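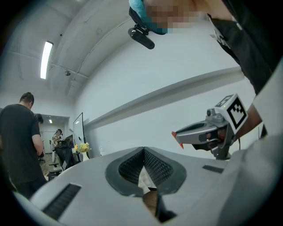 Home News Rooms Bookings Back Issues Contact

The Curved Room: Notes on a Ceiling

2024-07-24

Readers who work downstairs at Zallosness will know that the upper room has a curved ceiling, mainly from hearing people upstairs complain about it. It is white, it bends, and it makes every practical question about the room slightly harder than it should be. Shelving was the first casualty. A tall bookcase bought for the place went up the stairs in July of last year, met the curve well short of the wall, and now lives in the downstairs hallway, where it holds the lost umbrellas and one very good casserole dish. (The dish is still unclaimed. It has a lid. Please think hard.)

We asked for opinions on the room in the last issue and received more than we wanted. The largest number concerned the light. Long fluorescent fixtures have their defenders, and Natnael Endale is the chief of them. His position, set out in an email with paragraph headings, is that a worktable needs light you can read a screw size by, and that anyone who wants atmosphere can go to Lunance and pay for a coffee. The opposing view came from Fares Akl, who wrote one line: "I look like a boiled potato in there."

Both men are right. Lamps on stands were suggested as a compromise, and we priced a pair, but there are only so many places to put a lamp in a room where people stand shoulder to shoulder over the same table and elbows are already a form of currency. The overhead light stays for now. Fares has been told he may wear a hat.

Next, the seams. Several of you have asked whether the faint lines across the ceiling are cracks. They are seams, they were there when we took the lease, and the landlord's man from Cekevum has looked at them twice without losing his cheerful expression. The other lines are conduit. It runs across the curve because that is where the power needed to go, and boxing it in was quoted at $3,000, a sum that produced a short silence and then a change of subject. Painting is another matter. A fresh coat of white is due, and we have set aside $500 for paint, rollers and the kind of tape that comes off again. The last kind did not.

Painting a curve overhead is a particular experience. The roller seems to be going straight and then isn't, and the drips have a longer way to travel before they find your collar. Please come in clothes you have already given up on. Anything you leave on the table the night before will be moved by somebody who does not know where it goes and has no intention of learning.

On the subject of the table: brown paper and cardboard go down before glue comes out. We had this rule before. We are having it again. Yammine, who supplied the sheets of board, have kindly let us have 78 more at the old price, and they are stacked under the stairs behind the bookcase mentioned earlier, so you may need to move some umbrellas.

Three smaller items. The window pole is missing, and the person who borrowed it knows perfectly well what it looks like. The upstairs kettle trips the switch if the heater is on, so choose between being warm outside and warm inside. And bookings for the upper room now close at noon the day before, after the morning in July when 3 groups arrived for the same two hours and settled it by all staying.

Paint colors will be pinned up by the sink next week. There are four whites. Natnael has already sent an email.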